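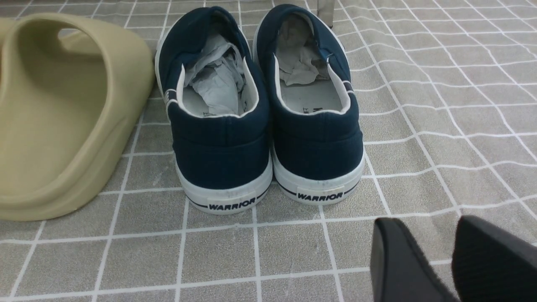

From: Renji Sasaki
To: Plallelberg food vendors list
Date: March 18, 2025
Subject: Re: Night market menus and the shared fryer

Thanks for sending this out early. I've answered the points in order, with the older message quoted where it matters.

Sota Kikuchi wrote:
> We have 12 stalls confirmed for the September market. Three of
> them want to sell something fried. I would like each stall to
> send me a short menu, six items at the most, with prices. Last
> year some menus ran to two pages and the lines did not move.
>
> Also, can we settle whether the fryer is shared or each stall
> brings its own? Kikuchi has the big one from the restaurant and
> is willing to lend it.

Six items is fine with us. Ureo will do four: chicken skewers, grilled rice balls, a cold noodle cup and one sweet thing, probably the sesame dumplings. We dropped the curry. It sold well enough, but holding it at temperature took a burner we needed for the rice, and people had trouble eating it standing up.

On prices, I'd like us to stick to whole dollars. Making change for $4.50 all night is slow, and we ran out of quarters before eight o'clock last time.
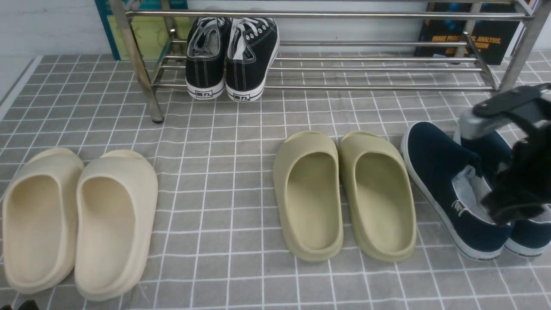

Black canvas sneakers under the shoe rack.

> Diltirau has asked to use the fryer for fish as well as potatoes.
> I told them I would ask the list.

I would say no to fish in the shared fryer. I have nothing against their fish, and I bought it twice last year. But once it goes in, everything after it tastes of it, and the stall selling doughnuts is using the same oil. There is also the allergy question. We can't put up a sign saying the doughnuts are safe for somebody who can't eat fish if both came out of the same basket.

If Diltirau wants to do fish, they could bring a small countertop fryer and run it at their own stall. Somebody would need to check the power first. The outlets on the river side tripped whenever two rice cookers were on together, so that fryer should go on the parking lot side.

For the shared one, this is what I would suggest:

1. Potatoes and other vegetables first, from opening until the early crowd thins out. Oil at 177 C, checked with a probe thermometer and not by the dial. The dial on that fryer reads low.

2. Skim between batches. Crumbs left in the oil burn and turn it dark long before the night is over.

3. Doughnuts after that, once the oil has been filtered. Allow time for it to come back up to heat. Cold oil gives you a heavy doughnut.

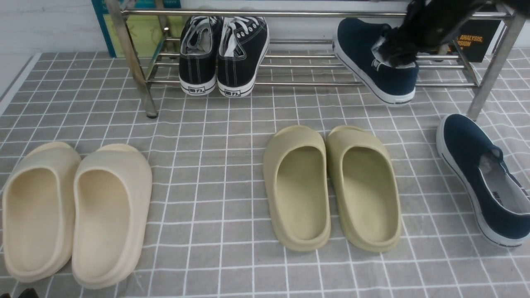 4. Shut off 90 minutes before we have to be out of the lot. The oil has to cool before anyone moves it, and I don't want it carried hot to a van in the dark again.

> Does anyone have a supplier for paper trays? The ones we had
> went soft.

They did. We have switched to the heavier kind with a coating on the inside, and they hold up to sauce for as long as it takes to eat. They cost more per case, so it makes sense to order together. Send me your numbers and I'll put in one order for everybody. Please don't send "the same as last year" — I don't have last year's numbers.

Two other things. The hand-washing station needs to be closer to the food this time, and I can bring a second water tank if someone has a folding table for it. And I'd like the list to decide on drinks before summer. Either one stall sells them all or everyone sells their own, but half of each left us with a lot of warm barley tea.

I can meet at Kikuchi any morning before they open for lunch.

Renji Sasaki
Ureo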